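3.2 Displacement claims and the counting problem

Most accounts of the Bunting redevelopment start from the same assertion: that tenants moved out of the old estate were offered a right to return, and that a fair share of them took it up. We are not persuaded. The figure usually quoted is 430 returning households, from an original 1,147. It comes from the developer, Proltis, and has been repeated so often in council papers that it now passes for a finding.

Two things trouble us about it. The first is the meaning of "household". In the relocation register, a family that split across two addresses during the works was entered twice, yet the starting total was taken from the rent roll, where the same family appears once. The second is timing. A tenant who signed a return form was recorded as returned, whether or not a lease followed. Pickering made this point in her earlier review of the register and received no answer we would call satisfactory. 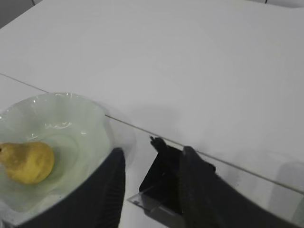 Haslam and Gosling have argued that such errors cancel out. Perhaps they do, but neither author shows how. Double entries push the return figure up. Unsigned leases push it up as well. We could find no error of similar size working in the other direction, and until somebody produces one, the claim of balance should be treated as a hope.

The rent evidence is no kinder. Of the 766 new dwellings, only 40 were let at the rents charged before demolition. The remainder were described as "affordable", a word that was tied to the median income of the whole metropolitan area. Incomes in the neighbourhood itself were well under that median, so a flat could meet the test and still be out of reach for nearly everyone who had lived on the site. Borbély's interviews with former tenants bear this out, though her sample leaned towards people who had stayed in touch with the tenants' association, and we would not lean on it too heavily.

Figure 4 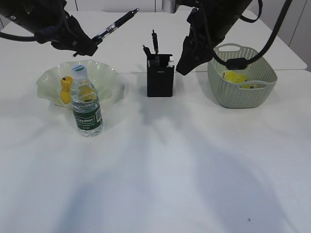 Vol. 17, No. 2

Sarpong takes a more generous view. He points to the new library, the better-lit footpaths and the Saturday market as gains shared by old and new residents alike. We accept that these exist. What we question is the habit of counting them as compensation. A market is a fine thing to live beside, but a tenant rehoused at Ireck, two bus rides away, does not live beside it.

Nor is it clear that the gains depended on demolition. The library had its own funding, and the lighting program was approved before the first tenants were given notice. The centre of the dispute is therefore the claim of cause, to which we turn in section 3.3.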